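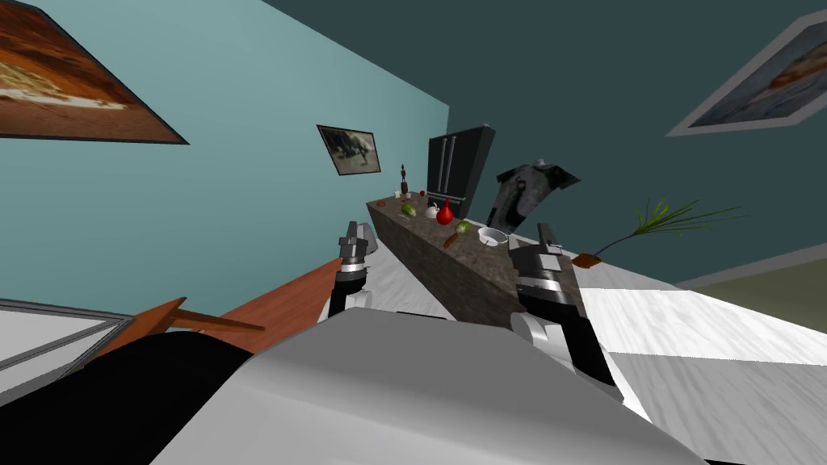 Simulation render: Plekholm project, Kvaran kitchen set

Projects > Plekholm > Reports to funder > December

Overview Reports Budget Contacts

Plekholm: progress report, fourth quarter
Prepared by Adesuwa Akande, project lead

The main news this quarter is a fault, and I would rather report it plainly than bury it under the milestones. The two-arm controller supplied by Pernetti does not stop reliably when it is told to stop. We have seen this only in simulation. No hardware has run the affected build, and none will until the questions below are answered.

What happened

We ran 609 counter-clearing trials in the Kvaran simulator, with the robot facing a kitchen counter set with produce and small tableware. In each one a stop command was sent while both arms were moving. In 38 trials the left arm halted and the right arm kept going for up to 2 seconds. Several of those ended with the right gripper pushing into the counter or knocking a bowl over the side. The stop was logged as successful every time, which bothers me more than the bowls do.

Pernetti's explanation is a timing problem in the simulator: the stop message reaches the two arms on different ticks when the physics load is high. They sent a patch in October and called the matter closed. I don't accept that yet. After the patch we repeated 337 trials and saw no late stops, but the patch also slows the arms down, and slower arms would hide the fault whether or not it had been fixed. When we asked for the original speeds back, we were told the new ones were "recommended."

There is a second, smaller worry. The body tilt in the simulated robot drifts during long runs, and by the end the room can look badly slanted from the head camera. Pernetti says this is cosmetic. It may be. The stop logic reads the same tilt estimate, though, and I have asked for someone to show me in the code that it doesn't matter.

What this does to the plan

The move to real arms at the Cirkville lab was due to start this quarter and has not started. I am not offering a new date. The last two dates in this project were set before anyone had looked at the stop logs, mine included.

The grasping work continued and is in fair shape. I have left the success rates out of this report because they were measured with the slower arms and can't be compared with what we told you in the summer.

Spending is under plan, almost entirely because the Cirkville bench time went unused. We ask to carry that money forward.

Before hardware work resumes we need from Pernetti:

- the full stop trials again, at original speeds, with our staff reading the raw logs
- a stop flag set from measured joint motion on each arm
- a written account of where the tilt estimate is used

The first has been promised for January. We have no reply on the other two.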